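Notebook, bench 2
May, entry 11
Orker paired hand-held grippers, evaluation unit

Continuing the review of the Orker pair for Plellivmont. Kit as delivered: two hand-held grippers, two cables, logging software, one year of the Mazza annotation service. The quote stands at 3,269 per pair, service included. Without the service it drops to 2,000, but then we label everything ourselves.

09:40. Powered up and both units enumerated on the second try. The first try failed with the left unit missing from the device list. Swapped ports, left unit came back, swapped them back again and it stayed. Logged as open. Nazareno had the same thing with the previous firmware and thinks it is the hub.

10:05. Jaw zero. The manual asks for full close, full open, full close, with a pause at each end. The software accepts the routine without the pause and then reports a small negative opening at close. Repeated with the pause, offset gone. The manual should say the pause is required. Sent to Orker support.

10:30. Two-hand work on the clear box. Protocol is approach from both sides, close together, lift, hold, set down. Board left clear apart from the box so the position track has nothing else to catch on.

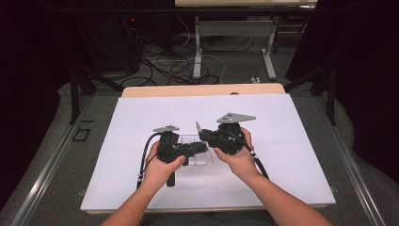 Fig. 1. Two-hand approach to the clear box. Cables led off to either side.

Notes on handling:
Grip is comfortable with the hand wrapped around the body. My thumb goes over the housing on the left unit and I hold the right one more from below. Orker's quick-start sheet shows the same hold for both. I can't keep that up for a long block.
Cable exit is acceptable for straight approaches. On a wrist turn the right cable comes against the forearm. An angled strain relief would fix it. Serena asked whether the cables can be bought longer. Not on the price list.
Top plates are screwed down. Checked the screws before the block and after it, no movement on either side.

Target for the block was 50 lifts. Reached it before lunch, with almost 11 discarded by the software for lost tracking. Serena counts one of those as a good lift and I agree after replaying it, so the reject threshold is too tight or the replay is smoothed. Need the raw file to tell. Raw export is in the menu but grayed out on the evaluation license.

13:15. Small objects. Pen flat on the table, single gripper, approach from above with jaws wide open. Reviewed from the gripper's own camera.

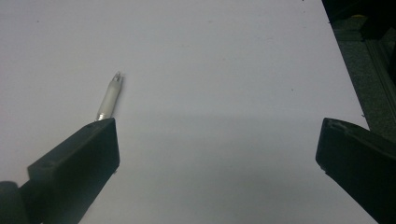

Fig. 2. Gripper camera, jaws open, pen beyond the left finger.

The near end of the pen is hidden behind the left finger at this pose. Anyone labeling the contact point from this view alone has to guess where the barrel ends. Mazza's guideline says to mark the visible end and flag it as occluded, which is workable, but the flag does not survive export to our format. Nazareno is patching the converter.

Scuffs on the upper faces of both fingers, heavier toward the tip on the right one. Also a small rough bump on the underside edge of each. Did not file them. Asked Orker if spare fingers are stocked and whether the bumps are within their tolerance. The fingers are not listed as a wear part in the contract, and they should be.

Shadow under the gripper falls in the gap between the jaws, right where the object ends up. Auto exposure copes at this height. Try again lower, with the lamp moved to the other side.

14:50. Call with Moresness, who resell the kit. They will match the price with the service and add a second calibration visit. They would not commit to a date for raw export.

Open items:
Left unit enumeration, test with a different hub.
Raw export, ask for a temporary full license.
Spare fingers, price and lead time.
Occlusion flag in converter (N. Morelli).
Strain relief, ask whether an angled version fits the existing housing.
Repeat the pen block with the pen turned crosswise to the jaws.

Opinion so far: hardware fine for our use, software one release short. I would not sign for the service until raw export is in writing. Serena wants one more day on small objects before we reply. Units back in the case at 16:20, charger left on the shelf.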